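Guide de montage Trindmont -- chapitre 4
Ranger les cartes dans le râtelier

Si vous arrivez ici, c'est que le bras bouge, que la pince s'ouvre et se ferme, et que le plus ingrat est derrière vous. Bravo ! On passe à mon étape préférée : apprendre au robot à présenter une carte devant un logement et à l'y glisser tout seul. La première fois que ça marche, on a envie de recommencer toute la soirée.

Avant de commencer
Fixez le râtelier sur le plateau et vérifiez qu'il ne bouge pas quand on le pousse du doigt. Gardez l'arrêt d'urgence à portée de main pendant tout le chapitre. Pour les essais, prenez des cartes mortes (l'atelier Salinas en a un plein tiroir, servez-vous).

4.1 Apprendre la prise
1. Dans Amell, ouvrez le profil « carte fine » et réglez la vitesse à 2 % de la vitesse maximale.
2. Ouvrez la pince juste assez pour laisser passer la carte.
3. Tenez la carte par les chants, amenez-la entre les doigts, puis fermez par petits pas.
4. Retirez la main et enregistrez la position sous le nom PRISE.

Attention : ne serrez jamais sur un composant. Une zone de circuit nu suffit largement, et une carte qui plie un peu est déjà trop serrée.

4.2 Approcher le logement
5. Remontez le bras à environ 200 mm du râtelier, puis descendez en mode manuel.
6. Alignez la carte sur l'ouverture choisie. Prenez votre temps, c'est là que tout se joue !

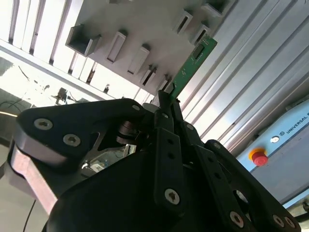

Fig. 13 -- Carte verte tenue entre les doigts de la pince, à côté du râtelier gris.

7. Regardez l'alignement de face, puis de côté. Corrigez la rotation du poignet avant la position.
8. Enregistrez sous APPROCHE.

4.3 Insérer
9. Descendez par pas de 2 mm. Si la carte accroche, remontez jusqu'à APPROCHE et reprenez l'alignement.
10. Une fois la carte en place, ouvrez la pince et reculez bien droit, puis enregistrez sous DEPOSE.

Note : depuis la version de mai, le module Wuvitz recopie ces points d'un logement à l'autre. C'est un vrai bonheur, mais rejouez quand même chaque trajet à vitesse lente avant de lancer le cycle complet.

Page mise à jour le 15 janvier 2019. Suite au chapitre 5 : reprendre une carte déjà rangée.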